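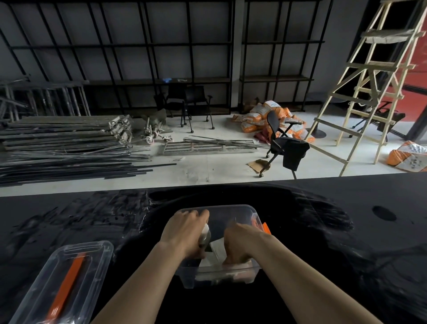

Polano Hands, release 5

Data card. Last edited Jun 10, 2021 by Luminița Preda.

What it is

A collection of first-person recordings of people handling small objects, mostly putting them into clear boxes and taking them out again. It was gathered to give a learning system something to copy. There are 518 recordings cut into 2705 clips, each with one line of text saying what the hands are doing. No robot appears in it. The robots get their turn later, and so far they are not as good at bottles.

Where it was recorded

In the Grolelcombe building, on a black table, in a large room that was still being fitted out. Expect scaffold frames, metal rods, a ladder, sacks and more office chairs than there were people to sit on them. We left all this in. If your model learns to associate tidying with building sites, it will have learned it from us.

What's in a clip

Colour video from head height, looking down and forward
A start and end time
One sentence in plain English, such as "left hand holds bottle, right hand reaches into box"
A hand label: left, right or both

Sentences were written by Zihan Mao and checked by me. Where we disagreed, both versions are kept, and you may pick a side.

Known faults

Clear plastic boxes on a glossy black table are hard to see. We knew this and bought more of them.

The table has streaks and wipe marks on it. One early model, Wan, treated them as objects and tried to plan round them with great care.

Hands often cover the thing being handled. When the annotator couldn't tell what it was, the sentence says "item". There are a lot of items.

69 clips have a hand label that is simply wrong. They are listed in bad_hands.txt. We meant to fix them in November.

Splits

Train and test are split by recording, so clips from one session never land in both. The room is the same throughout, so a good test score tells you very little about your kitchen.

Use

Free for research and teaching. Please don't use it to rate how quickly people work; several of them were told to go slowly and one needed no telling.

Loading

Unpack the archive and point the Skornance reader at the top folder. It will complain about a missing calibration file. Press on.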